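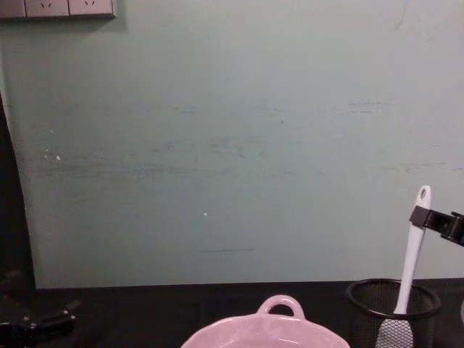

**Irkville Community Shed -- Paint & Finishes Group**

I've now been through two tins of Rakena Wash & Wear low sheen, so I reckon I'm allowed an opinion. Short version: lovely to put on, pretty good to live with, bit dear.

We bought ours at the trade counter in April, tinted to a colour called Balto, and it went on like a dream. I used a 225 mm roller with a medium nap and a cheap brush for cutting in. Hardly any spatter, hardly any smell, and I could get a second coat on after morning tea. Coverage over old cream enamel was better than I'd hoped (I did sand it first, and you should too!).

The tin cost me $53, which made me wince a bit. Keith McKinnon swears by the supermarket stuff at $38 and he's done his whole garage with it, so we've had a few words about that over the biscuits. His looks fine from the driveway -- I'll leave it there.

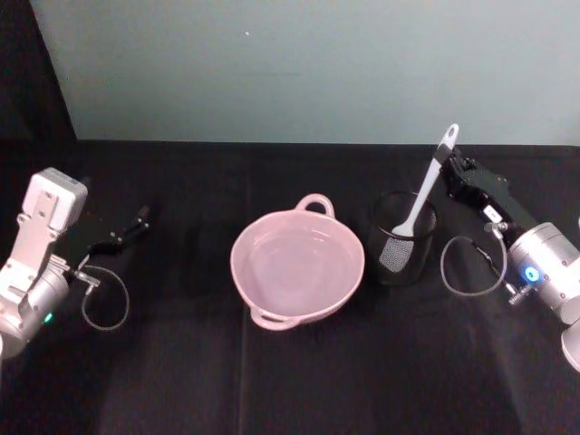
Cleaning is where I'd take half a star off. Fingerprints and a splash of tea wipe away with a damp cloth and a drop of detergent, no worries. Anything greasy needs a proper go, and if you get stuck in with the green side of a scourer you'll end up with a shiny patch that catches the arvo light. Use a soft sponge and be patient.

Touch-ups are so-so. Dabbing with a brush left me with little halos, but a mini roller feathered out wide did a much neater job. Keep some of the paint back in a jam jar and write the colour name on the lid, as the label on my first tin was covered in drips by the time I needed it.

Four stars from me, or four and a half if they bring out a smaller tin. I'm doing the laundry next, same paint, probably a lighter colour.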